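Blog > Night sky > Variable stars

Estimating Delta Cephei from the back step

I've been trying to follow one star through the spring, which is a change from my usual habit of hopping between whatever happens to be up. The star is Delta Cephei. It goes from magnitude 3.5 to 4.4 and back again in a little over 5 days, and you can do the whole thing with your eyes.

Valentyna Palamarchuk put me on to it. She runs the observing group in Holovko and has a notebook of estimates going back years. Her advice was to learn the two comparison stars, Zeta and Epsilon, before writing anything down. Zeta is close to Delta at its brightest and Epsilon is a bit fainter than Delta at its faintest. You decide where Delta sits between the two and work out the magnitude later, indoors.

My first dozen estimates were poor. I was looking at the stars for too long, and one of them always seemed to brighten as I stared. Quick glances work better. I also stopped checking the predicted value before going out, as I was plainly seeing what I expected to see.
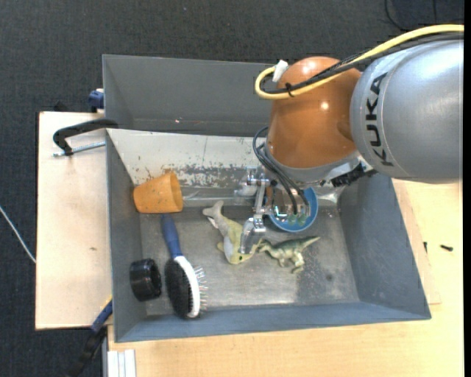 By the end of May I had 54 estimates. The nights are short by then and Cepheus is low in the north in the evening, so most of the later ones were made after 1 am. I folded them all onto a single cycle on graph paper. The rise is steep and the fall is slow, as it should be, but there's a lump on the way down made up entirely of nights with thin cloud. I've left those points in and marked them with a cross.

Orysia Lysenko asked whether binoculars would help. I tried my old pair for a week and went back to the naked eye. The three stars fit in the same view, just, but Epsilon kept ending up near the edge where the image goes soft. For fainter variables I'd use them without a second thought.

Next is Mu Cephei, the red one. It's slow and irregular, so one estimate every couple of weeks is plenty. Red stars are awkward – they look brighter the longer you look – and Valentyna's figures and mine already differ by 0.3. I'll carry on with Delta as well until the autumn, when it's better placed, and put up the full table then.

Recent posts
A red torch that is dim enough
Finding Cepheus from the Plough
Notes on the Double Cluster
Putting the telescope away for June

Contact | Copyright Inna Fedoruk | Back to top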